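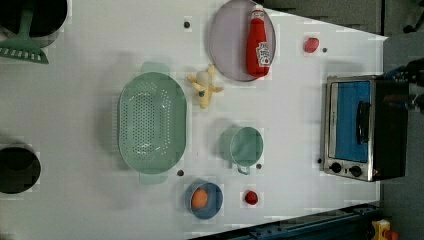
A work table at Derora's Gudthorpe site, set with cookware, toy food and a toaster oven.

For most of its history the Derora kitchenware test lab ran on hands. A technician picked up a cup, put it down, picked it up again and wrote a mark on a sheet. The shift ended when the sheet was full. New product lines meant more sheets, and the company hired temps every October to get through the holiday orders.

The lab has 11 technicians now. None of them fills in sheets. Their days are spent setting tables, running the arm and deciding which of its attempts are worth keeping. Derora began the change two years ago, when it took on a contract from Clalura, a company that writes software for robots meant to work in home kitchens. Clalura needed people who knew how household goods behave when they are grabbed, dropped, stacked and shoved. Derora had a room full of them.

The job titles did not change at first. The pay did, by one grade, after the first six months. One technician, on the day shift since the lab opened, said the raise was the part she noticed least.

"I used to be tired in the wrists," she said. "Now I'm tired in the eyes. I go home and I don't want to look at a screen. But I can open a jar."

The work goes in rounds. A technician lays out objects on a white table, following a card that says what must be there and leaves the arrangement open. Then the arm is run through the tasks on the card: move the cup, put the egg in the bowl, clear the plate. Each attempt is recorded and given a grade. After 35 attempts the table is changed. In the last full month the day and evening shifts logged 3568 attempts between them, and every one had to be looked at by somebody.

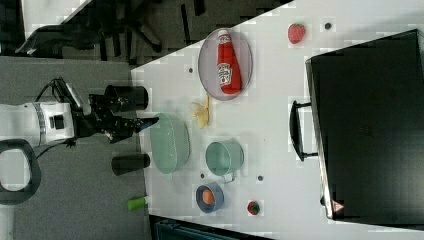
ON THE FLOOR

Layouts are where the technicians have the most say. Early on, Clalura sent diagrams with each item in a fixed spot. The evening crew complained that no kitchen they had ever stood in looked like the diagrams. Mugs end up on their sides. Ketchup gets left lying on a plate. After some back and forth the diagrams were dropped and the cards came in.

The colander is a favorite. It is wide and full of holes, and a gripper can take it by the handle or by the rim. Technicians disagree about which grip should earn the higher grade, and the argument has gone on long enough that there is a page about it in the grading guide.

Grading is also where the job got harder. Under the old system a cup either chipped or it didn't. Now a technician has to judge whether a grip was clean, whether it was lucky, and whether it would have held with a fuller cup. Two people grade each attempt separately. When they disagree, a lead watches it again. The leads are former technicians who took a course of 225 hours, paid by the company and done on company time.

The camera at the gripper gets checked first when a grade is in doubt. Its pictures are small and often smeared by motion, but they show the fingertips, and the fingertips usually settle it.
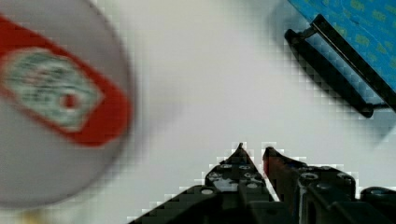

What was lost

Four people left in the first year. Two of them moved to the packing hall, where the work is closer to what the lab used to be. They liked having a number at the end of the day that was theirs. A technician who stayed said she understood that. The talk has thinned out too, she said. Six people testing cups at one bench will talk all morning. Two people watching an arm mostly don't.

The October temps are gone as well. Derora says it has not cut a permanent job in the lab, and the staff we spoke with agreed. The seasonal work, though, was how several of them first got in the door, and there is no such door at the moment. The plant manager said a paid trainee program is being discussed. It has no start date.

Breaks were a sore point for a while. The arm does not need one, and for the first few weeks the schedule was written as if the people beside it didn't either. The shift now stops for ten minutes every hour and a half, and the arm stops with it.
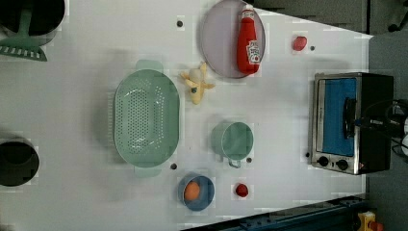
WHAT COMES NEXT

Visser, the firm that maintains the lab's equipment, has proposed a second table so that one can be laid out while the other is in use. The technicians are split. Some want the waiting time gone. Others say the waiting time is when they wipe things down, find the missing strawberry and talk to each other.

Management expects to decide before the fall schedule is posted. Until then it is one table to a shift, with the card clipped at the end of the bench and a crate of toy food on the shelf behind it.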